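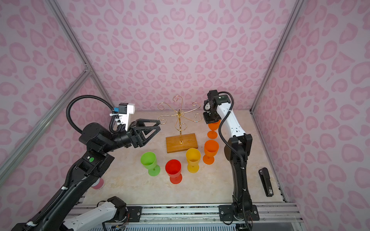 *Fig. 1. Célula de dos brazos, tarea «colgar copas». La pinza izquierda está abierta y vacía; la derecha sujeta una copa naranja junto al colgador.*

**Manipulación robótica. Apuntes de la sesión de laboratorio: comparación de pinzas y controladores**
Escuela Técnica Fleltinska · versión 10/10/26

## 1. Objeto de la sesión

Se comparan dos juegos de dedos y dos controladores de pinza sobre una misma tarea: tomar una copa de plástico de la mesa y colgarla boca abajo, por el pie, en uno de los brazos curvos del colgador. La tarea se ha elegido por tres dificultades que en las prácticas anteriores (cubos y cilindros) no aparecían:

- la geometría de la copa cambia mucho entre cáliz, tallo y pie;
- la inserción exige orientar la pieza con una tolerancia pequeña;
- el colgador es esbelto y se desplaza si el contacto es lateral.

No se evalúa la planificación de trayectorias. El planificador es el mismo en todas las series y no debe modificarse.

## 2. Elementos que intervienen

| Elemento | Variante A | Variante B |
|---|---|---|
| Dedos | Triangulares calados (los de la fig. 1) | Rectos macizos |
| Controlador de pinza | Gastgate, lazo de posición | Hiebert, lazo de fuerza |
| Registro | Clakik | Clakik |

Ambas variantes de dedos se montan sobre la misma pinza paralela, de modo que la carrera y la velocidad máxima no varían. Al cambiar de dedos hay que repetir el cero de la pinza y actualizar el desplazamiento del punto central de la herramienta (TCP) en el archivo de configuración. Un TCP heredado de la variante anterior produce un error sistemático en altura que luego se confunde con un defecto de agarre.

## 3. Agarre: consideraciones previas

### 3.1. Zona de contacto

En el cáliz, las normales de contacto no son paralelas. Con una pinza de dos dedos la copa tiende a girar o a subir entre ellos, según la conicidad y el coeficiente de rozamiento. La condición de no deslizamiento para una pared con inclinación α respecto de la vertical, despreciando el peso, es

> tan α ≤ μ

donde μ es el coeficiente de rozamiento entre dedo y copa. En el tallo, α es prácticamente nulo y la condición se cumple con holgura, pero la superficie disponible es menor y un error de centrado del TCP se traduce en inclinación de la pieza.

### 3.2. Fuerza de apriete

Para sostener una pieza de masa m con dos contactos opuestos de superficie vertical:

> F ≥ m·g / (2·μ)

F es la fuerza normal en cada dedo. La expresión supone equilibrio estático. Durante el giro de la muñeca debe añadirse el término de aceleración, que en las copas domina sobre el peso. El controlador de posición no mide F: la fija de manera indirecta mediante la apertura objetivo y la rigidez del conjunto dedo-copa. Dos copas del mismo modelo pueden dar fuerzas distintas con idéntica consigna.

### 3.3. Dedos calados y dedos macizos

El calado reduce masa en el extremo y deja ver parte de la pieza a través del dedo. Lo segundo interesa cuando la cámara va en la muñeca, caso del brazo izquierdo en la fig. 1, cuyo soporte blanco aloja un módulo sensor negro. A cambio, el dedo triangular ocupa más espacio cerca de la palma, lo que limita el acceso entre brazos contiguos del colgador. La flexión bajo carga depende del material y del espesor de las almas, y se mide en el apartado 4.2 antes de empezar las series.

## 4. Procedimiento

### 4.1. Preparación

1. Situar el colgador entre los dos brazos y registrar la posición de su base.
2. Colocar las copas de pie, delante del colgador, sin que se toquen.
3. Comprobar que la manguera corrugada de cada brazo no se tensa en las posturas extremas. Si se tensa, corregir la postura de reposo.
4. Abrir una sesión nueva en Clakik e introducir la combinación de dedos y controlador.

### 4.2. Medida de la flexión

Cerrar la pinza sobre la galga de calibración y anotar la separación entre puntas a la consigna nominal. Repetir cinco veces. Se conserva la mediana.

### 4.3. Series

Se ejecutan 36 intentos por combinación. El orden de las combinaciones se sortea. Cada intento consta de aproximación, cierre, elevación, giro, inserción y apertura. Entre el final del cierre y el comienzo de la elevación se introduce una espera de 300 ms, idéntica para ambos controladores; suprimirla favorece al lazo de posición y falsea la comparación.

El brazo que no ejecuta el intento permanece en reposo fuera del volumen de trabajo. Las series con transferencia de una mano a otra corresponden a la sesión siguiente.

## 5. Clasificación de fallos

| Código | Descripción | Fase |
|---|---|---|
| D1 | Deslizamiento vertical de la copa | Elevación |
| D2 | Rotación de la copa entre los dedos | Giro |
| C1 | Contacto del dedo con el colgador | Inserción |
| C2 | Contacto con una copa vecina | Aproximación |
| S1 | El pie no queda retenido tras abrir | Apertura |

Si concurren dos códigos se anota el primero en el tiempo. Un D2 leve que no impide colgar la copa cuenta como éxito y se consigna en observaciones.

En la serie de referencia (dedos triangulares, Gastgate, agarre por el cáliz) se registraron 11 fallos, en su mayoría D2. El valor sirve de orden de magnitud para detectar montajes defectuosos y no debe incorporarse a los datos propios.

## 6. Tratamiento de los datos

Comparar las proporciones de éxito con intervalo de Wilson. El intervalo normal es inadecuado para proporciones próximas a uno con este tamaño de muestra. Los fallos C1 se presentan por separado: dependen sobre todo de la envolvente del dedo y apenas informan sobre el controlador.

El informe incluirá la tabla de fallos por combinación, la flexión medida y, para el controlador Hiebert, la curva de fuerza de un intento correcto y de uno con código D2. Exportar las curvas desde Clakik sin filtrar e indicar la frecuencia de muestreo en el pie de cada gráfica.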